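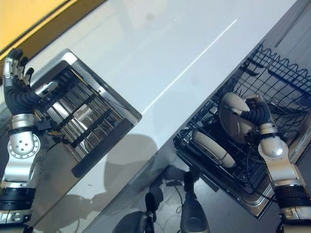 Why does a dish rack need washing if only clean dishes go in it?

Water drips off those clean dishes and sits there, and whatever is in the water (minerals, a bit of soap, the grease you missed) stays behind when it dries. Give it 2 weeks and you can feel the film with your thumb.

Chapter 4
Racks, Drips and Drying

I used to skip this part when I taught kitchen care at Ralham, and I regret it. I'd spend a whole morning on detergents and water temperature, and then we'd get to drying and I'd say "let it drain" and send everybody to lunch. Then June came, the kitchen got sticky and warm, and our clean plates started coming off the rack with spots and a funny smell. So now drying gets a chapter of its own, and it's one of my favorites!

Let's start with the racks, because we tend to treat them like furniture. A rack is a dish too. It gets wet every day, it has more corners than anything you eat from, and most of us never pick it up. Pick it up. Tilt it so the light runs along the bars and look at the places where one bar crosses another, since that's where the gunk collects. A metal rack with slats needs a narrow brush pushed along each gap. A coated wire rack needs something softer (an old toothbrush is perfect), and you should check the coating for nicks while you're in there. Once the coating goes, rust gets a start, and rust will print itself on a white plate faster than you'd believe.

Wipe the surface the rack stands on while you've got it in the air. White tops show every smudge, which I've come to like. My own counter at home is a speckled brown and I have no idea what's living on it.

Now the dishes themselves. Plates want to stand on edge with a gap between them, so the water runs down and the air gets through. Bowls want to lean. Pans are the troublemakers: they're wide, they're heavy, and laid flat they hold a puddle right in the middle. Hold a pan upright over the sink first and let it run off before it goes anywhere near the rack. Count to 20 if you have the patience. I usually get to 12 or so and start thinking about dinner.
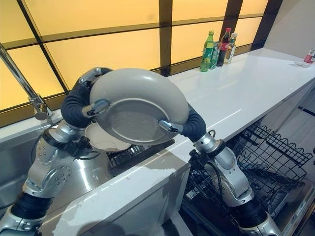 4.1 Look Before You Rack

Streaks on a pan are only water most of the time, but a ring on a plate is another matter. Stand the plate up and catch the light on it. If there's a darker band where the food sat, it goes back in the sink, even if you already called it done. I know, it's annoying. Racking a plate that still has residue on it means the drips carry that residue down to everything below, and you end up washing the lot again.

In the Flellberg workbook you'll find a drying log for this section. Fill it in for one ordinary evening's dishes at home, pans included, and write down what you put where and how long it took before you could put it away. We'll use your log in section 4.2, when we compare air drying with towel drying, so keep it somewhere it won't get splashed.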